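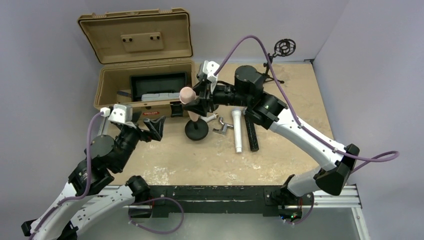
Hard-shell case, open, with the tray inside

Bralero: Letters from a Hungry Town
by Rodrigo Manzano
Paperback, 404 pages

I read a lot of history about shortages and this is the one I keep lending out. Manzano follows five families in the port of Mengal through two winters of blockade, using their own letters, shopping lists and a very cross diary kept by a baker. You get the queues and the ration cards, of course, but also how people swapped things - a coat for lamp oil, piano lessons for eggs!

The chapter on the Jiltlow mills is my favourite. It's slow to start, so give it a few pages.

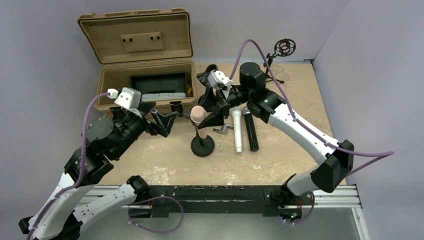

The notes at the back are well worth your time too, and Tanveer Minhas has drawn clear maps for this edition (the old hardback ran to 387 pages and had none). The type is a good size, and the spine stays flat once you've read a bit.

Publisher: Prallel
Edition: second, revised
Includes: maps, notes, index
Added to the shop: 16/01/2023
Postage: up to 2 copies go in one parcel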